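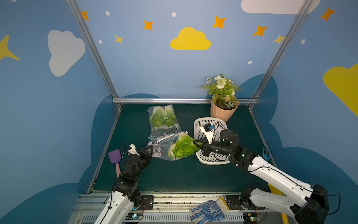 Clouds and stars on a light blue wall.

Leftover Paint Exchange: Spring Results and What Changes This Summer

2019-06-16

The spring round of the leftover paint exchange closed at the end of May. Households in Clukholm and Preredton dropped off 183 cans that we could put back on the shelf, against 181 last spring. Most were partly used interior latex. We also took in primer, a fair amount of deck stain and over 14 gallons of ceiling white, all of which was gone by the second Saturday.

White always goes first. Beige and gray go next. Strong colors sit longer, and we still have several reds and a dark purple that came in last fall. If you are painting something small, such as a stool, a mailbox post or the inside of a closet, please look at the bright shelf before you go buy a quart. Light blues and yellows do better than the other bright colors because people want them for kids' rooms and playhouses. We had run out of light blue by Mother's Day and would be glad to see more of it.

What we take

Latex and acrylic paint, inside or outside grade, in the original can with a label we can read. The can should be at least a third full. Primer, water-based stain and water-based clear coat are fine too. Unopened caulk tubes are welcome if the date is still good.

We can't take oil-based paint, spray cans, thinner, wood preservative or anything in a food jar. Those go to the county's household waste drop-off. We turned away more oil paint this spring than in any earlier round, mostly from people clearing out a parent's garage, and a few of them had driven a long way. Check the label first. If it tells you to clean up with mineral spirits, it is oil-based. If it says soap and water, bring it in.

We also had to throw out a good many cans that had frozen. Latex paint will survive a freeze or two, but after that it turns lumpy and won't mix back. If your cans spent the winter in an unheated shed, open one and stir it for a few minutes. Paint that smooths out is usable. Paint that looks like cottage cheese is finished, and you can dry it out with cat litter and put it in the trash with the lid off.

Write on the lid

A can is much more likely to be picked up when people can tell what is in it. Before you bring yours in, please put these on the lid in marker:

The room it was used in
The month and year you opened it
The finish, if the label is hard to read
A dab of the paint itself, left to dry

The dab matters most. The color on a paint chip or in the can is different from the color once it dries, and we can't open every can at the counter.

Mixing small amounts

Cyprian Dudek ran two mixing sessions in May and has agreed to do more in the fall. People brought in small amounts of similar colors and left with a full gallon of one. The rules he gave are simple enough to follow at home. Mix latex only with latex. Keep inside paint with inside paint and outside with outside. Match the finish as closely as you can, and if you have to combine a flat and a semi-gloss, expect something in between. Pour everything through a strainer into a clean five-gallon bucket and stir for longer than seems necessary. Then pour it back and forth between two buckets.

Make more than you think you need. A mixed color can't be matched later, and a wall that is one roller short has to be done over.

Several people asked about touching up with old paint. It works if the can is from the same job and the wall is fairly new. After a few years the wall has faded and the patch will show, even with the exact same paint. In that case paint from corner to corner instead of just covering the mark. On a flat ceiling you may get away with a patch. On semi-gloss trim you won't.

Storing what you keep

Wipe the rim before you close the can. Dried paint in the groove is what keeps the lid from sealing. Tap the lid down with a rubber mallet or put a block of wood under your hammer, going around the edge a little at a time. Keep cans off a concrete floor, where the bottoms rust. A shelf in the basement is better than the garage in our winters.

If there are only a few inches left in a gallon can, move it to a smaller container with a tight lid and label it right away. Less air in the container means less skin on the paint.

Summer changes

The exchange is moving from the Nartey Street garage to the back half of the old Grerner hardware building. It has a loading door and proper shelves, and the parking is easier. Enter from the alley side. The front is still being used for storage and stays locked.

We will be open on the first and third Saturdays of the month through the end of August, from nine until noon. Drop-off ends at 11:30 so the cans can be sorted. Please don't leave anything outside the door when we are closed. Cans left in the sun swell, and two of them leaked onto the sidewalk in May — that took most of an afternoon to scrub off.

The limit stays at 4 cans per household per visit for pickup. There is no limit on drop-off, but if you have more than a carload, call ahead so we can clear some floor.

Paint is still free. The jar on the counter pays for strainers, stir sticks and gloves. We could also use clean five-gallon buckets with lids, roller frames in working order and drop cloths, canvas ones if you have them. We have enough brushes for now, and please don't bring used roller covers.

The next newsletter will have the dates for the fall mixing sessions. Sign-up is at the counter. Bring your own stir stick and wear old shoes.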